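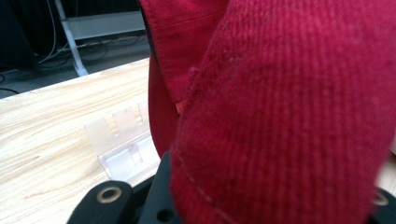
*Red ribbed fabric against the black body of a hand-held gripper, at a wood-topped worktable.*

**Pranus opens its Mulavance handling guide to everyone who teaches robots to work with cloth**

DARWISH – Pranus is very happy to share that the Mulavance guide, the house rules our own teams have been using and arguing over for the last 3 years, is now free for any workshop, college lab or company that would like to use it. The guide covers the everyday practice of recording people as they handle soft goods with hand-held grippers, so that robots can later learn from those recordings. It runs to 119 pages, and we promise that a good many of them are diagrams and checklists you can tape to a wall.

Soft things are hard to write rules for. A metal bracket has the same shape every morning, while a cap or a sweater has a new one each time somebody puts it down. When we began, every person at every table had a private way of picking up a piece of cloth, and a private idea of when the job counted as finished. The recordings were fine one at a time, but put side by side they were a bit of a muddle, and our customers were kind enough to tell us so (some of them more than once!).

So we started writing things down. The first version was 5 pages long and mostly about where to stand. Since then it has grown to take in table setup, care of the tools, rest breaks for the people doing the work, the wording of task instructions, and the question that caused the longest meetings of all, namely what to do with a recording that went wrong.

On that last point the guide takes a clear position. A fumbled grasp stays in the record and gets a label. The operator carries on and recovers in whatever way feels natural, and a reviewer marks the moment afterward. We used to throw those recordings away, and we are sorry we did, as a slip followed by a calm recovery has plenty to teach a machine that will be making slips of its own.

The section on two-handed work is the part early readers have asked about most. It sets out a common starting position, with both grippers over the near part of the table and clear of the cloth, and it asks operators to hold still for a short moment before they begin. It also asks that tracking markers on top of each tool stay in view for as long as the task allows.

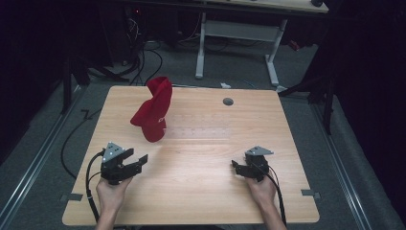

Operators are also asked to move at the pace they would use at home with nobody waiting on them. Hurrying shows up in the data as jerky little corrections, and going too slowly makes the cloth behave in ways it never would in a real laundry or packing room. We tried for a long while to put a number on the right speed and in the end we gave up and wrote a paragraph, which has served us much better.

Breaks get a chapter to themselves. Holding a gripper in each hand is pleasant enough for a few minutes and tiring after that, and the guide gives operators the right to stop whenever their wrists ask them to, with no effect on how their work is scored. Participating sites agree to post that rule where operators can read it.

Hilent, our partner in this release, has been working from a draft of the guide since January and has given us almost more comments than we knew what to do with. Their teams rewrote the chapter on naming garments from top to bottom, and it is a much friendlier chapter now. Thanks to them, a hat with a brim and a hat without one finally have separate entries, and there is a sensible rule for which side of a garment is called the front when it has been crumpled past recognizing.

Mulavance is a guide to good practice. It does not replace the safety law that applies where you work, or the instructions that come with your equipment, and where those ask for more than we do, please follow them.

The release includes the full guide, a short edition for new operators, and 4 blank forms for table checks, tool checks, session notes and review. Sites may change the forms to suit themselves, and we only ask that changed copies say so on the first page.

Comments are warmly welcome, including the grumpy ones, and will be gathered for the next edition.

**About Pranus**

Pranus records and reviews hand-held gripper work for companies that build robots for soft goods. Our main workshop is in Darwish, where visitors from other sites are welcome by appointment.

**Press contact:** Pranus press desk, Darwish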